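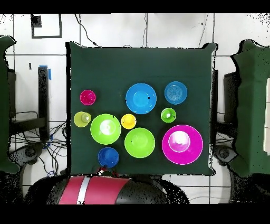
Bowls and cups on the green cloth.

August, late evening

I finished the Leone book tonight, all 509 pages. It took me the whole month, and I read the last chapter two times. The author asks why strangers keep promises to each other when there is no law that makes them do it. For 53 pages she stays with one village, Postoswood, where the people lent each other grain and wrote nothing down. I liked this part the best. The theory after it was heavy for me and I needed the dictionary often.

I do not agree with her about shame. She believes it holds a community together. In my experience it makes people go quiet, and after that they move away. But she writes it so well that I doubted myself on the bus.

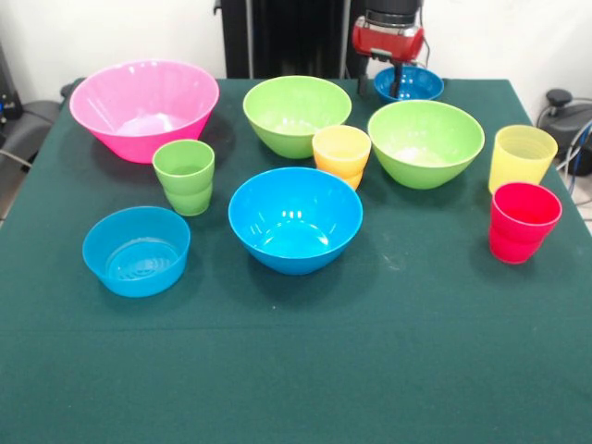
Tomorrow I must start my review for Clemgate. They want 2000 words and I have only two paragraphs, one of which is a complaint about the index. I also want to compare it with Civance, the older book on trust, but I lent my copy and it did not come back. Maybe I should put this in the review.

My English feels slow this week. I wrote "borrow" for "lend" again, in a text that is about lending. It is almost 2 and I should sleep.

Last updated: August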